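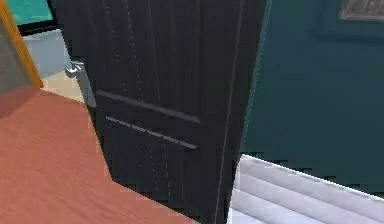
图一 半开的黑门,银色把手(渲染图)

进度汇报,致 Fomia 基金资助科
2021年8月21日
写的人:Siiri Grīnberga,Ikatard 博彩中介牌照项目

赶在截止前发,格式没来得及按你们模板走,内容应该都在。预算表另附。先说结论:登记册部分按计划,培训部分慢了,投诉转介卡在监管局换人那件事上,要请你们同意把一个节点往后挪。

## 上次汇报以来

六月之前主要是清旧档。Ikatard 的中介人牌照以前纸质和电子两套并行,编号对不上,同一家公司改过名的、合伙人退了没报的、牌照过期但还在赌场里有户口的,全混在一起。我们从监管局稽核处拿到的第一批是1,000份卷宗,已全部过完一遍。能直接录入的录入,有疑问的挂起。挂起的有62份,多数是股东资料缺页,少数是签名和身份证明文件不符,这种我们不碰,原件退回稽核处,由他们决定要不要约人来问。

Lūse 那边(负责系统)六月底交了登记册的第一版。能查,能按到期日排,能导出。不能做的:合并重复公司。现在还要人工,很慢,而且合并错了没有撤消键,得去求他们从备份里拉。已经提了两次,回复说下一版。

公开查询页还没开。技术上可以开,稽核处不愿意,理由是挂起的卷宗没结论之前,公众查到"资料待核"会当成是违规。我们的意见是可以只显示有效牌照,其余不显示。信已发,等批。

## 监管局人事

你们在电话里问过这个,写详细一点。

原来的稽核处处长调去财政部门,任命公告已经登出来,接任的人没有同时公布。目前由副处长代理。代理期间日常的东西照签,涉及跨部门资料共享的一律不签,说要等正式处长到任。所以我们跟警方经济罪案组之间那份资料共享备忘录停在那里。文本双方都看过了,没有异议,就差签字。

影响:
- 中介人背景审查仍旧走旧办法,逐个发函,回函时间不定
- 投诉转介表没法上线,因为表里有一栏要直接送到经济罪案组
- Gukura 赌场的试点要用到这张转介表,所以跟着停

没有停的:年费催缴、续牌提醒、登记册录入。这几样稽核处自己就能定。

我个人的判断(不代表稽核处)是新处长到任后要先看一轮材料,不会马上签。所以即使下个月有人到任,签字也要再等。请按这个来理解下面的时间表。

另外有记者来问过代理副处长是不是人选之一,我们统一回复不评论。如果问到基金那里,也请这样回。

## 培训

原定给赌场合规人员和中介公司的行政人员各做一轮。合规人员那轮做完了,到场25人,都是 Gukura 和城北几家小场的。内容:新登记册怎么查,牌照过期当天该停哪些户口,什么情况要报、报给谁。

反映最多的问题是"过期当天"怎么算。法规写的是到期日,没有写到几点。有的场到午夜就停,有的场等到第二天早班,中间这几小时客人还在台上,佣金算谁的。讲师答不上来,我也答不上来。已写成书面问题送稽核处法律组。他们说会出一份指引,没给日期。

中介公司那轮没办成。报名的太少,延了一次,再延还是少。原因大概有两个:一是小公司就一两个人,走不开;二是有人以为来上课等于自己送上门给稽核处查。第二个我低估了。通知是用稽核处的信头发的,现在看是个错误。下一轮改用项目自己的信头,地点也不放在监管局大楼,改到商会那边,晚上开课。

讲义重写了一遍,太法律腔,看不下去。新版把条文都放到后面,前面先讲流程。问答部分还缺佣金代扣税那一段,财政部门的人答应看稿,还没看。

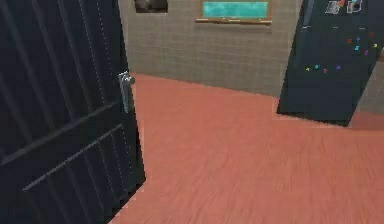
## 钱

第二期拨款1,000欧元的杂项(印刷、场地)还剩一部分,细数在附表。场地那笔因为中介公司那轮取消,订金退了一半,另一半不退,合同里写了的。下次订场地会要求可以改期。

翻译费超了。原先没有算到卷宗里有那么多外文公司文件,稽核处又要求经认证的译本,普通译本不收。请同意从差旅项里调,差旅今年基本没用。调整申请跟这份一起发,麻烦盖章后回传,扫描件就行。

Lūse 第二张发票暂时压着没付。合同写的是第一版"验收后"付款,合并功能在需求清单里,没交就不算验收完。他们不同意,说合并属于第二版。我翻了清单,写法确实两边都讲得通,是我们当初没写清楚。下周跟他们坐下来谈,目标是付大部分,留一部分到合并功能交付。谈成什么样会补一封邮件给你们。

## 风险,简单列

1. 签字一直拖。对策:把转介表拆开,先上线不涉及警方的那一半(客人对中介的欠款投诉、佣金纠纷),稽核处内部流转。这样 Gukura 可以先开一半试点。代理副处长口头说可以考虑,没有书面的。
2. 录入人员合同年底到期。续不续要看你们第三期。如果不续,请早点说,他们手上的东西要有人接。
3. 登记册的查询日志现在谁都能看。不应该。已要求 Lūse 改权限,改好之前账号只开给稽核处和我们自己。
4. 业界游说。中介商会写了信,要求公开查询页不显示股东姓名。这个不是项目能决定的,但会影响开放时间。

## 请你们决定的

- 同意"资料共享备忘录签署"这个节点延后,延到正式处长到任之后再定新日期
- 同意翻译费调整
- 转介表拆成两半这件事,你们有没有意见。如果觉得偏离了原来的资助目的,请现在讲,不要等我们做完
- 第三期的时间,有个大概的月份也行

## 接下来做什么

挂起卷宗里股东资料缺页的那批,由我们替稽核处起草补件函,他们签发。函的样本已经写好,措辞改过几次,第一稿太凶。补件期限用法规里现成的,不另设。

续牌提醒改成提前两次发,一次邮件一次纸信。有些公司登记的邮箱早就没人看了,去年有一家就是这样过期的,老板到赌场才知道户口停了,闹到稽核处柜台。纸信慢,但是有回执。

Gukura 的合规主管要求在正式试点前先拿假数据走一遍,合理,已答应。数据由 Lūse 做,不用真公司名。走完之后写一页纸的问题清单,抄送你们。

法律组的指引一出来就并进讲义,然后再发中介公司那轮的通知。顺序不能反,不然又是一堆答不上来的问题。

附件:预算执行表、调整申请、致稽核处关于公开查询页的信(副本)、培训签到表。签到表上有个人电话,请不要外传。

有问题直接打给我,邮件这几天回得满,在赶补件函。

Siiri Grīnberga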